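Drinley Quiet 12 ceiling fan – two summers in

I put off buying a ceiling fan for years. Our bedroom faces west, it holds the heat until well past midnight, and the old Tudose box fan in the window sounded like a truck idling. The Drinley went up in June of last year and I love it!

Installation took me most of a morning. The bracket is solid, the wiring is labeled, and the blades click in without screws (my old Lestetti had two screws per blade and I dropped half of them behind the dresser). The one annoying part was the canopy cover, which has to be twisted on blind while you hold the wires up with your other hand. Get a helper for that bit.

On the low settings I can't hear it at all. There are 9 speeds, and we sleep on 2 or 3 – enough to keep the air moving without blowing the sheet around. Top speed is for when you've just come in from mowing. No wobble so far, even after I bumped a blade with a ladder.

I've gotten picky about remotes in general. Give me a few big buttons I can find half asleep, and put the little screen up top.
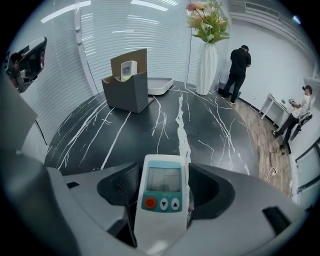
Orange for power, plus a down arrow and an up arrow.

Blades need a wipe every month or so, more if you have a dog. The white finish shows dust less than I expected. Reverse mode in winter does help in our room, though the switch is up on the motor housing and I need the step stool to reach it.

I paid 21 dollars extra for the longer downrod from Zedix and would do it again, our ceiling slopes and the short one would have looked silly. Next up is one for the porch, if Drinley ever makes a damp-rated version.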